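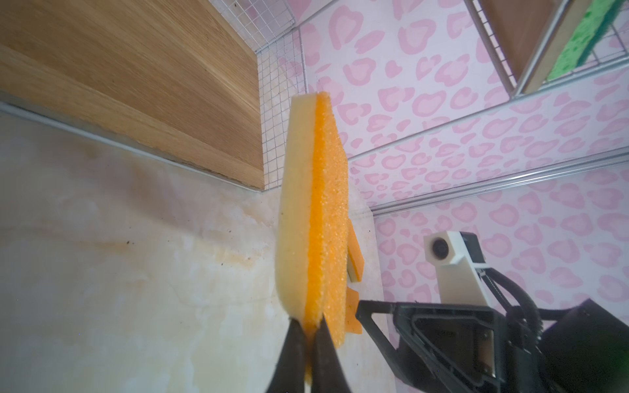

Two-layer sponge, cream and orange

Flekent Bath and Tile Cleaning Caddy

We started putting these caddies together at Grendetti when my neighbor Pushpa Sandhu moved into her first apartment and called to ask what on earth she was supposed to clean a bathtub with. I gave her such a long answer (I do go on, as my family will tell you) that I ended up packing it all into one carrier and leaving it on her porch. She still has it, and we have sold well over 3,000 of them!

The Flekent is a plain, sturdy carrier with a tall handle and 4 deep pockets, so the bottles stand up straight and your brushes don't end up at the bottom under everything else. It comes empty, because most folks already have favorite cleaners and would only have to find a shelf for ours. Fill it with whatever you like. Mine holds a spray bottle, an old toothbrush for the grout, a stack of cotton rags and a good thick sponge, and it lives under the bathroom sink all year.

The pockets lift out for rinsing, and you'll want to do that now and then, especially if you keep powder cleanser in one of them. Warm water and a drop of dish soap is plenty. Please keep it out of the dishwasher, as the handle clips don't care for the heat.

Colors: Fog, Moss, Tan
Item number: 212
Spare pocket, sold singly: item 104

Orders go out from our Prirkdale shop, usually by the next morning. If a clip arrives cracked or you can't get a pocket to seat properly, write to Elsa Hedlund at the service desk and she'll put a new one in the mail for you. The Moss color is back in stock in February.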